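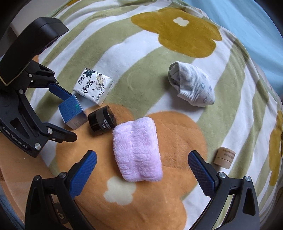

Fig. 1. Both grippers over the item layout, folded towel between the fingers of one.

Hirnstead Manipulation Group — minutes, Jul 14, 2022
Chair: Uriel Solís

1. Minutes of the June meeting
Approved with one correction: the Garik baseline was trained without the second gripper view.

2. Two-handed packing, hand-held collection
Solís reported on the box-packing set. 90 episodes were recorded and 73 kept after filtering. Most rejects came from lost tracking on one hand, the rest from clock drift between the two grippers. The blanket stays as the standard surface for this set. Its large flowers give the tracker plenty of features, but the pile lets light items tilt when a finger touches them.
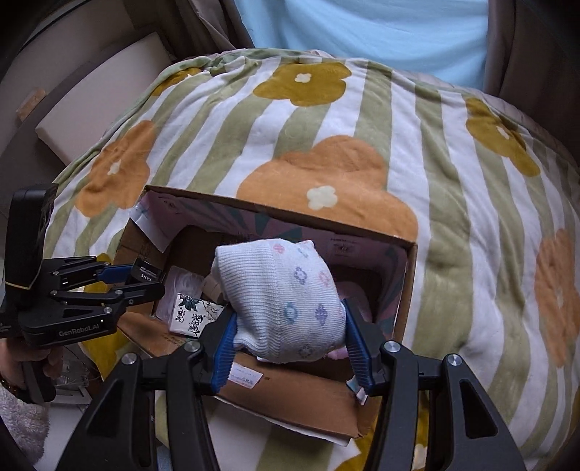
Soft items remain the harder class for labeling. With a sock, the point of grasp is hard to fix from finger width alone, as the fabric keeps compressing after contact. Agreed to mark grasp onset at first pad contact and to store closing width as a separate field. Release is marked when both pads are clear of the item.

3. Overlapping actions
The Grondus format allows one active hand per segment. This fails when both hands carry an item to the box together. Ayala segments will be split by hand, with a shared time base.

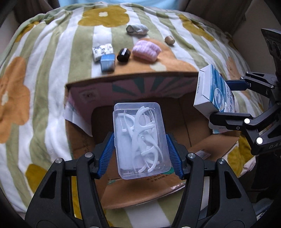 Fig. 2. Both hands loaded at the box: clear case of floss picks, blue and white carton.

Open question — whether clear plastic needs its own label for the depth model. Deferred.

4. Actions
Solís: relabel the sock segments, rerun the filter with the drift limit set to 2 frames.
All: comments on the split format before the next meeting.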